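Kitchen & Bath Talk > Countertops
Marble island: seal it again or just live with it?

trurkach_mom
So we've had gray marble on the island for 3 years and I'm going back and forth on resealing. The installer said every year, my sister-in-law says she's never touched hers. I cook a LOT of tomato stuff, and lemons are basically a food group in this house.
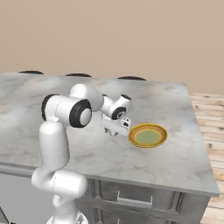
Anyway the quote I got was $500 for a guy to come out and do it on a Saturday, and that seems nuts for wiping on a liquid. Has anyone done it themselves?

nevidside77
$500?! No no no. Buy a bottle, wipe it on, wait 10 minutes, buff it off. I did ours while a pot of beans was going.

pirvu_tile
Depends on the sealer, read the label before you go by anybody's 10 minutes. Also, sealing won't help with lemons. Sealer slows down stains. Acid etches the polish, and you'll get dull spots either way.

nevidside77
Mine doesn't etch and I've sealed it every April since we moved in. Just saying.

pirvu_tile
Then you're either very tidy or it's quartzite. Lots of "marble" out there is.

oldhouse_bilel
Do the water test first. Leave a few drops for 14 minutes or so (I set the oven timer) and if the stone goes dark underneath, it's time. We're in Bilel with super hard water, so I dry mine off right after or it leaves rings.

trurkach_mom
OK did the drops last night! Went dark by the sink end, nothing on the other side. So I guess I'll do the whole thing myself and save the money.
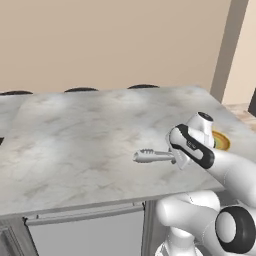
Now I'm wondering if I should have it honed to matte first, though, so the lemon spots don't bug me so much? My husband likes the shine and we've been arguing over it all week.

pirvu_tile
Hone first, then seal. Don't do it the other way around or you've wasted a bottle.

nevidside77
Team husband. Keep the shine, use a cutting board.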